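Notebook, glaze bench, Kimaro studio
13 September 2020

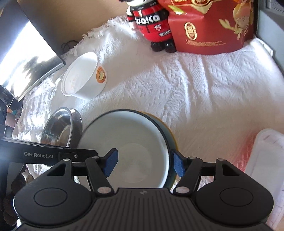 Teal outside, pale white inside, thin yellow band low down. Stainless bowl to the left.

Opened kiln load 209 this morning. Mixed results, which is an improvement on the last load, which was unmixed.

The white liner behaved. I cut the silica a little after the crazing in March and have been waiting ever since for it to find some new way to annoy me. So far it has only pinholed, and only on the pieces from the bottom shelf. Suspect the bottom shelf. Have suspected the bottom shelf for years and keep loading it anyway.

Test tiles, Tarero stoneware, all at cone 6:

Batch A, liner as written. Smooth, slightly chalky to the eye, no crazing after the freezer and kettle routine. Keep.
Batch B, liner plus 3 percent zircon. Whiter. Also stiffer, crawled off two rims like it had somewhere to be.
Batch C, liner over Konetti slip. Came out the color of old dishwater. I wrote "promising" next to this one when I mixed it. Leaving the word in as a warning.

Teals next. The copper one from the bucket marked DO NOT USE was used, by me, and is lovely. No recipe. The label on the side says 3084 and nothing else, and 3084 is not a page in any notebook I own, or a supplier code, or as far as I can tell a thing. Took out two cups' worth, dried it, weighed it, and will try to match it by line blend, which should eat up the rest of the fall.

The official teal (cobalt and chrome, Lirnetti frit) went gray wherever it was thin. On the thick side it ran and glued a tile to the shelf. The happy range is apparently one brushstroke wide. Next time: sieve twice, let it sit overnight, and measure the specific gravity with the actual scale instead of by stirring it and having a feeling.

Cooling. Held for 10 minutes at the top and then let it drop on its own. The satin black wanted a slower cool and let me know by going shiny. Program a proper hold on the way down before the next load. The controller manual is in the drawer under the broken controller manual.

Housekeeping: shelf 2 needs grinding and fresh wash. Almost out of whiting. The good sieve is clogged with something pink, and I don't make anything pink. If it's yours, please wash it, and then tell me what it is, because the smear it left on my tile fired beautifully.

Next load: A again on real pots, bottom shelf left half empty, mystery teal line blend 1 through 5. No Konetti slip.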